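Folding on the bed: a laundry sorter from Addale talks about the basket that never empties

09/01/2024

She does the washing for a household of five and has been paid to do other people's as well, through a small home-help service called Lukumay. She reckons the folding is the part most people put off.

"I do it on the bed," she says. "Always have. A table is too narrow for anything with sleeves."

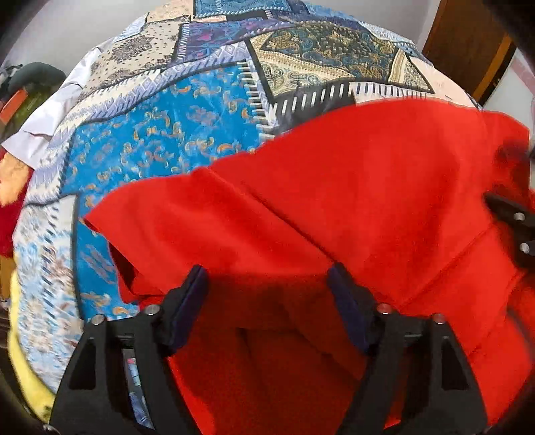
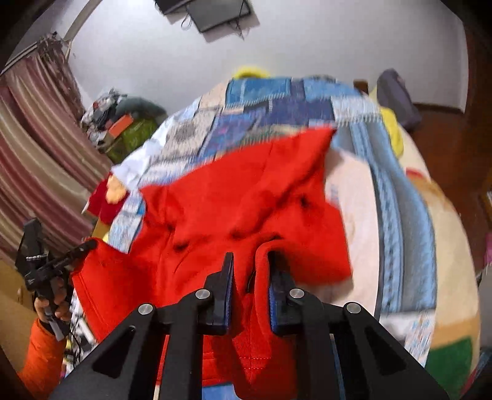

Her method starts with the big, heavy pieces. They get spread out flat, smoothed from the middle and folded in from the sides before anything small is touched. "If you leave the bulky things till last you've got nowhere to put them. The socks can sit in the basket."

Bright reds are washed on their own for the first few goes. She learned that in November, when a new top turned 18 tea towels pink. She still uses the tea towels.

Asked about hoods, she sighs. "Hoods are a pain. I lay the hood down over the back and fold the whole lot in thirds. Some people tuck the body up into the hood, and it makes a neat parcel, but the neck stretches."

The bed gets made first, covers pulled up, so there is a clean surface to work on. It also means the job has to be finished by bedtime. "My mum did it that way. You can't go to sleep under a pile of jumpers – well, I have, but I don't recommend it."

At Lukumay she was once given a house with some 800 pieces of clothing to sort. It took her three visits. Most of it was kids' stuff that no longer fit, and the family gave away 193 pieces at the end.

She doesn't iron much now. Shirts for work, and school uniforms if there's a photo day. Everything else is folded while it's still a bit warm from the dryer and goes straight in the drawer.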